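Search the help community
Enter a keyword or topic
Go

Reporting stablecoin holdings in a small business account
Posted in Payments and Digital Money, November
By Urmila Sisodia
Print this page | E-mail this page

Our firm, Clakness, is a cleaning supply wholesaler with 17 employees. One overseas customer has asked to settle its invoices in a dollar-backed stablecoin in place of a bank wire. Our bookkeeper would like to know how such payments should be entered in the accounts, and whether the firm must convert them to dollars on the day they arrive. We file in the United States and keep our books on the accrual basis. The invoices in question come to 32 per year.

Jui-lin Chuang
The sale should be recorded in dollars at the fair market value of the coins on the date the income is recognized. For an accrual-basis firm, that is commonly the invoice date, and the receipt of the coins then clears the receivable. Any small difference between the two amounts is entered as a gain or loss.

There is no general requirement to convert on the day of receipt. If the firm holds the coins and disposes of them later, the disposal is a separate event and must be recorded as such, even where the price has moved by a fraction of a cent. The following records should be kept for each payment:

- the date and time of receipt
- the dollar value and the source of the price used
- the wallet address and transaction number
- the invoice to which the payment relates

Fees charged by the exchange should be posted to their own account. Our office at Sketance adopted this practice after an outside review, and month-end closing now requires less correction.
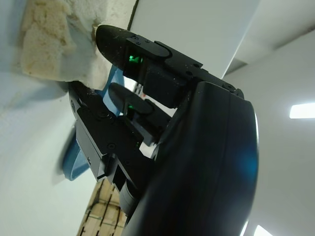 Matters to settle with the customer

The contract should name the coin and the network to be used. Funds sent over the wrong network may be difficult or impossible to recover. It should also state which party bears the transfer fee.

Cavalcanti
Just convert it the same day. We do and it is simpler. Please confirm with your tax adviser.

Print this page | E-mail this page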